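Section 4. Setting up the relocation interview station

Read this before Tuesday. All of it, it's not long. Applies to the Zustthorpe and Jireš sites, and to Minero once the hall is open again. If you're on the Zastuline team you have your own sheet, ask Damir Tomić.

This section covers the room, the tablets, the household list and the first interview of the day. Sampling is in Section 2. Consent wording is in Section 3 and you need the printed copy with you, not your memory of it.

4.1 What you should have

One crate per station. Check the lid label against your station number. Inside:

- two tablets, charged, with the household survey loaded
- charger brick and cables
- power strip
- laminated map of the old estate, by building
- consent forms, bilingual
- sealed envelope with the household list
- tissues. people cry, it's fine, have them out

Missing something? Call Amra Stoyanova before you open, not at lunch.

4.2 Room

1. Get there 20 minutes early. Doors are usually locked, key is at the front office.

2. Two chairs on the same side of the table or at a corner. Not facing across like a benefits office. Most of the people coming in have sat through a lot of those interviews already and we get worse answers when the room feels the same.

3. Second table near the door for whoever is waiting. Far enough off that they can't hear. If the room's too small for that, waiting happens in the hallway.

4. Map face down until question 17. Seeing the old buildings up front changes how folks answer the neighborhood safety questions. We tested both ways in the pilot and the difference was big.

5. No housing authority posters, flyers or logos on the wall. Take them down, put them back after.

NOTE: If a housing officer or police liaison turns up and wants to sit in, the answer is no. Be polite. Give them Damir's number. Do not start an interview till they have left.

4.3 Power and tablets

1. Power strip on the table, within reach of your chair. Cord down the back, along the wall. Tape it where anyone walks.

2. Plug in the charger brick, then the tablets. Push plugs all the way in. 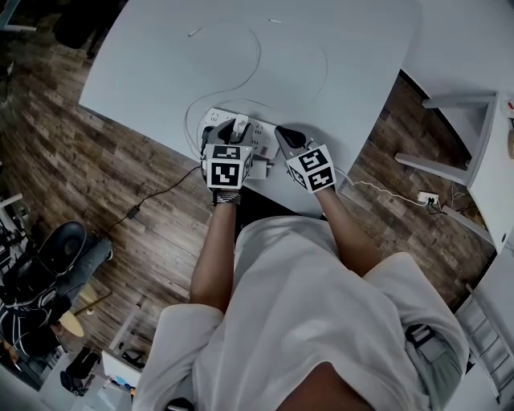
3. Turn on tablet A. Wait for the green bar. If it asks to update, press Later. Every time. An update in the middle of a session wiped a morning's work in May and we are not doing that again.

4. Log in with your interviewer code. Not your coworker's, even if theirs is already up on the screen.

5. Set the site. Zustthorpe is 1, Jireš is 2, Minero is 3. Wrong site code means the record lands in the wrong comparison group and has to be fixed by hand.

6. Repeat for tablet B, then leave it locked. It's the backup.

CAUTION: Do not connect to the building wifi. Tablets store everything and sync at the office. If you see the wifi icon lit, switch it off and write it in the log.

CAUTION: No drinks on the table with the power strip. Put them on the windowsill or the floor.

4.4 Household list

1. Open the envelope yourself. Sign the flap.

2. Each line is a household number, the old building and the new district. No names, and there shouldn't be. If you see a name on the list, stop, put it back in the envelope and call Amra.

3. Household numbers start at 3050. Anything lower is a pilot household and has already been interviewed. Thank them, explain, pay the travel money anyway.

4. Match the number on the person's letter to the list. Letter lost? Ask for old building and stairwell, that's normaly enough.

5. Tick the line when the interview ends, not when it begins.

4.5 First interview

1. Read the consent text out loud. Whole thing. Offer the paper copy in either language.

2. Do the move history first (questions 1 to 16). Dates can be rough. A season and a year is OK, enter it as a season.

3. Turn the map over. Ask them to show you where they lived. Let them talk, this is where the good material comes from.

4. Crime and safety block. Read questions exactly as written. Don't say "high crime area", don't say "since the demolition", don't help them along to an answer. The whole point of the study is wether moving changed anything, and we can't find out if the interviewer has already told them.

5. If somebody starts to describe a specific crime with names in it, stop them gently. Say we don't record names. Skip to the next item. Note "S" in the margin box.

6. Question 63 is the last one. It's open. Type what they say in their own words, spelling doesn't matter.

7. Press Save, then Close. Both. Save on its own leaves the record open and the next person's answers get added to it.

NOTE: Anyone can stop at any point and still gets the travel money. No partial payments, no arguing.

4.6 If something goes wrong

Tablet freezes: hold the side button until it goes dark, start again, use tablet B in the meantime. The first one usually keeps its answers up to the last full page.

Power out: carry on, batteries last the morning. Dim the screen.

Person is upset: pause. Water, tissues, no rush. Offer the support card from the back of the consent pad. Don't give advice on rehousing claims, we're not qualified and it could hurt their case.

Argument in the waiting area: old building rivalries do come up. Seperate people, bring one in early. If you feel unsafe, lock the tablets, leave the room and ring Damir from outside. Equipment can be replaced.

4.7 Closing up

1. Both tablets off. Unplug the brick, then the power strip from the wall.
2. List back in the envelope, new seal, sign.
3. Posters back up.
4. Crate to the office by 6 pm. Do not leave it in a car overnight.

Log sheet goes on top of the crate, not inside. Next: Section 5, Callbacks and no-shows.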